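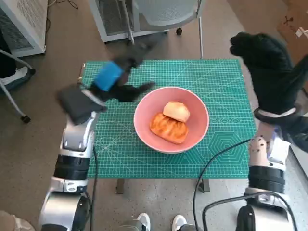
Part 2: Laying out the mat and setting out the rolls

Okay, so you've got the Ondumell bread table guide open and you're ready to set a place. I use a green cutting mat as my table cover because the grid makes it so easy to put things back in the same spot every time (and crumbs wipe right off!).

1. Lay the mat flat with the printed side up. If it's been rolled up in a drawer, let it relax for 40 minutes first. Mine came from the Droten shop in Kurkthorpe and it took ages to stop curling.

2. Put the bowl down near the middle. I like the round pink one with the wide rim, and I leave the hexagon pattern showing on the right so I can line up the next bowl against it.

3. Large roll first. The oblong toasted one goes in the bottom of the bowl, crusty ridges up.

4. Now the small pale bun. Rest it partly on the big one, over the back edge, and let go gently. Leave a bit of pink showing all the way around, it looks so much nicer than a bowl crammed to the rim.

5. Want to move the bowl? Slide your fingers under the rim on both sides and lift. Don't drag it, or the mat comes along for the ride.

Note: Valbona Ionescu wrote in to ask if the buns can go the other way around, small one underneath. Sure, but mine rolled off twice when I tried it.

Caution: Never put anything straight from the oven on the mat. Heat warps it, and once it's warped it stays warped. I let my rolls cool on a rack until I can hold one comfortably.

Caution: If you also cut on your mat, keep a separate one for food. Old grooves hold on to glue and paper dust, and you don't want that near your breakfast.

For wiping down and storage, go on to Part 3. The bit about folding napkins is at the back, after the Romaniuk basket pages.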